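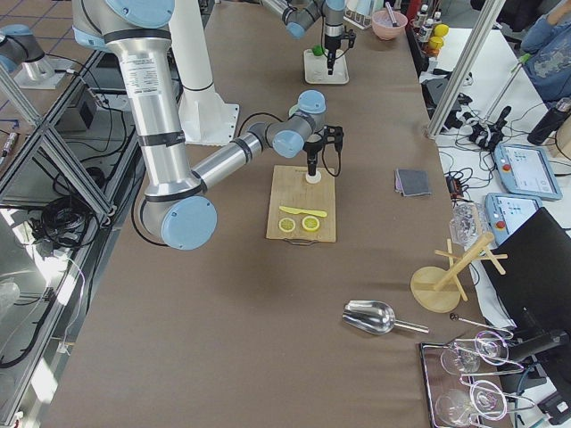
各位下午好，谢谢主办方把我排在茶歇后面，大家手里应该都还有一杯喝的，那我就慢慢讲。我叫阿蒂埃诺·穆利（Atieno Muli），在巴尔斯卡（Barska）餐饮公司管后厨和吧台的排班，一管就是好多年。今天想聊的是机械臂进了备餐间以后，原来站在那里的人每天过得怎么样。技术参数我讲不好，会后可以去找佩日曼（Pejman Azimi），他比我有耐心得多。我自己最常盯着看的是案板那一块：一把黄色塑料刀，两片柠檬并排放着，旁边一块叠好的深灰色抹布，跟我们吧台同事自己摆的台面差不了多少。我很喜欢这一点，因为大家走过来一看，心里先就踏实了一半，知道这还是自己熟悉的活儿。

（停一下，喝口水。）

先说说我们是怎么开始的。三月份开员工会，我把计划念了一遍，底下安静得吓人。后来是洛雷娜（Lorena Acuña）举的手，她问：那我呢？就三个字，我当时准备了满满两页讲稿，没有一页答得上来。回去以后我们把稿子撕了重写，先写人，再写设备。谁的工作会变，变成什么，工资动不动，培训算不算工时，一条一条写清楚，贴在更衣室门口。培训算工时，这一条是大家争取来的，我要在这里替他们说一声。

（这里语速放慢。）

然后讲讲变化。以前早班最累的是重复动作，洗、切、摆、收，手腕疼的人很多，贴膏药的味道一进更衣室就闻得到。现在我们一次宴会最多要备500份，琐碎的取放想一点一点交出去，人往前走一步，去看品相、尝味道、跟前厅对单子。听起来很好对不对？可是也有人不喜欢。有位老同事跟我讲，她就爱切东西，切东西的时候脑子是空的，一天里就那一会儿最舒服。我听了很受触动，所以排班表上给她留了手工备料的时段，到今天也没有取消。
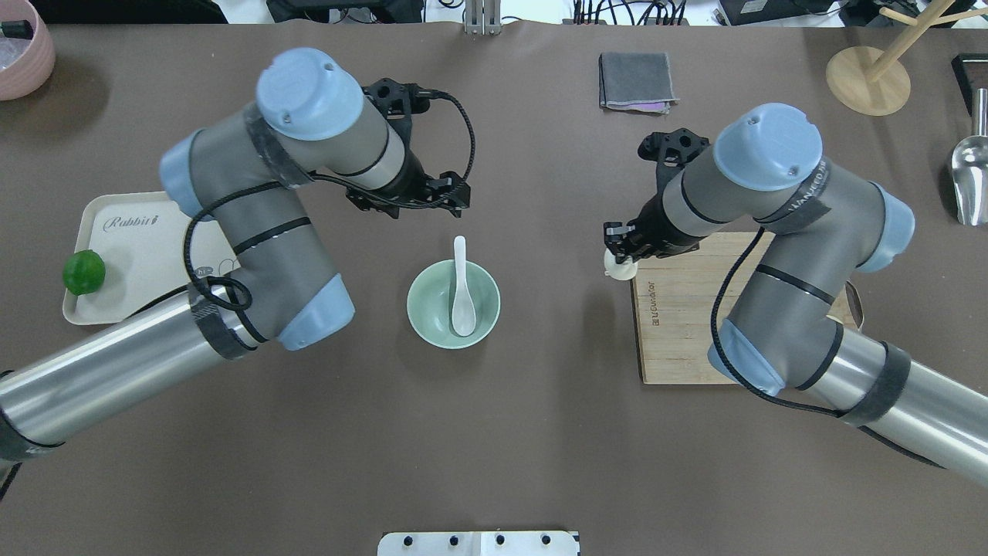 再说培训。我们定的是每人33个小时，分散在几个星期里，由赫尔米娜（Hermine Kuster）带。她的办法很朴素，先不让人碰示教器，先让大家把自己平时怎么做说出来：碗放哪儿顺手，勺子朝哪边，砧板为什么要横过来。说着说着就有人吵起来了，原来同一个动作，早班和晚班做法完全不同！这些经验以前都在人的手上，从来没有人写下来过。现在写下来了，而且写的人署了名，这件事我坚持了很久。

（如果时间不够，下面这段可以跳过。）

也有做得不好的地方，我得老实交代。头一阵子我们把急停的规矩讲得太复杂，大家反而不敢按，怕按了要写报告。佐佐木（Haruto Sasaki）从金子（Kaneko）那边过来帮忙，看了半天，只说了一句：按了就按了，不用写。规矩改成这样以后，气氛松快了许多。还有噪音和站位，通道太窄，端着托盘的人要侧身过，这个问题到现在还没有完全解决，我们打算把过道再拓宽60厘米，预算还在批。

最后想跟同行们讲几句心里话。你们回去要是也打算上这样的设备，请早一点把做活的人叫到台子旁边来，早到图纸还能改的时候。给他们泡壶茶，坐下来，让他们把话说完，哪怕有些话不太好听。洛雷娜现在负责带新人，上个月她跟我说，她还是会问“那我呢”，不过现在是替新来的人问。

（提问环节。记得先请后排的朋友，话筒在左手边的桌上。）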